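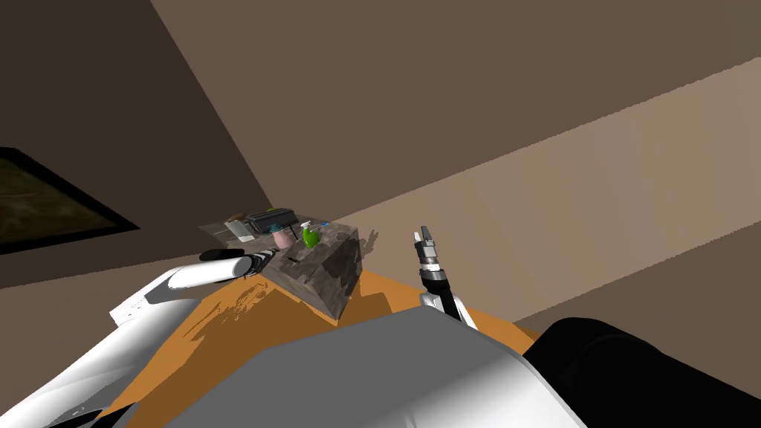 Durkum Household Words

A word list of everyday names for things kept in kitchens, pantries and hallways, as spoken in the town of Durkum and the villages near it.

Contents
The list has 2,645 entries. Each one gives the local word, a standard English gloss, the part of speech and the initials of the person who wrote it down. Where a word has more than one spelling, the first is the one used in the Bernine glossary and the others follow after a semicolon.

Files
words.csv — the full list, UTF-8, comma separated
variants.csv — spellings that differ from village to village
sources.txt — speakers and dates of the interviews

How it was collected
Leonardo Mancuso and Haris Kiani interviewed 40 speakers in their homes, starting in April. Aldo Amato typed up the notebooks. Severyn Kobzar merged duplicates and checked the glosses against Martinelli's older list.

Known problems
Plurals are patchy. Words for cloth and linen are thin compared with words for pots. 200 entries have no village recorded — the column is left blank. Stress marks were dropped from the first notebook and have not been put back.

Changes
Mon 13 August: fixed the sort order for words starting with a hyphen.

Corrections go to Gianni Grasso. Please send the entry number with the new spelling.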